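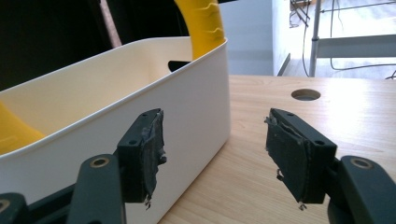 DUNDLOW, 19 December 2024 — Speaker notes, short talk on putting things back on the table

Good evening and thank you for coming in this cold. I will speak slowly, and please raise your hand if some word is not clear.

My subject is small. I want to talk about open containers that stand on a table, and about the things we put in them. On the first slide there is a white container with rounded corners, on a table of light wood. Inside is something yellow with a curved handle, and the handle comes up higher than the walls. I could talk for the whole evening about this handle, but they gave me 14 minutes.

(Wait a little. Let people look.)

First part: why a container with no lid.

When I moved to Dundlow I had a kitchen with very deep drawers. I thought this was luxury. I put everything in the drawers and after one month I could not find a thing. I bought a second peeler, then a second pair of scissors, and later both first ones came back from the bottom of the drawer. Many of you told me the same story after the talk in January.

An open container on the table is different. You see what is in it, or at least you see a part of it. You do not need to open anything with wet hands. For things that we use each day this is enough, and I would not ask more from it.

(Question to the room: who has a drawer at home that does not close any more? Wait for hands.)

Second part: the handle.

My rule is that the handle should stand above the rim. If I put a thing in a container and the whole thing disappears, then I chose a container too deep, or I put it with the wrong side down. Look again at the yellow handle. You can take it without moving anything else, and you know it from the other side of the kitchen by the color. It also has small ridges on the outer side. I like ridges on a handle, my fingers are often cold.

Some people turn the handle inside because it looks more clean. I understand this, my mother did so too. But then every time the hand must go in and search, and when the hand searches, other things come out and stay on the table.

(Here tell the story of the soup ladle. Keep it short! Last time it was too long.)

Third part: the shape.

I prefer rectangular to round, for one reason mainly: two rectangular containers can stand side by side and no space is lost. With round ones you always get a small triangle between them, and in this triangle live crumbs. Rounded corners are good, however. A cloth goes into a rounded corner easily, and a sharp corner keeps the dirt. I wash mine once in two weeks and it takes a very short time.

About the color. White and cream show every mark, and people complain about this. For me it is an advantage, because I see when it is time to wash. A bright thing in a pale container is also easy to find. If your tools are all black or gray, maybe take a container in some other color, it does not matter much which.

(Show the two containers from the bag. Pass them to the first row. Ask to get them back, I need them at home.)

Fourth part: the bare table.

This is the part where people do not agree with me. I say that beside the container should be free table, at least as wide as the container itself. Not for beauty. You need a place to put the thing down in the middle of the work, and if there is no place, you put it on the stove or on the bread. In our group at Wikier we tried this. We gathered 248 small notes from our members, each note saying where one thing was left in the evening. In 189 of them the thing was back in its container. I do not say this is science. We have no notes from the time before, and I think some members wrote a nicer answer than the truth.

A light wooden table helps also, at least for me. I see at once if something is lying there. My own table at home is dark, and I lose teaspoons on it.

(If there is time: the difference between "put away" and "put back". If there is no time, jump to the homework.)

Put away means the thing goes out of sight. Put back means it goes to the place where the next person will look. In a house with children, or with a husband who cooks, I recommend to think about the second one.

Homework, if you want it. Take 2 containers, no more. Put in them only what you used this week. Leave them on the table until our next meeting in January, and write down what you took out and did not return. Bring the paper, even when it is embarrassing — mine will be embarrassing too.

(Thank the people from Grusier for the room and the tea. Remind about the chairs. Ask for questions, repeat each question loudly for the back row.)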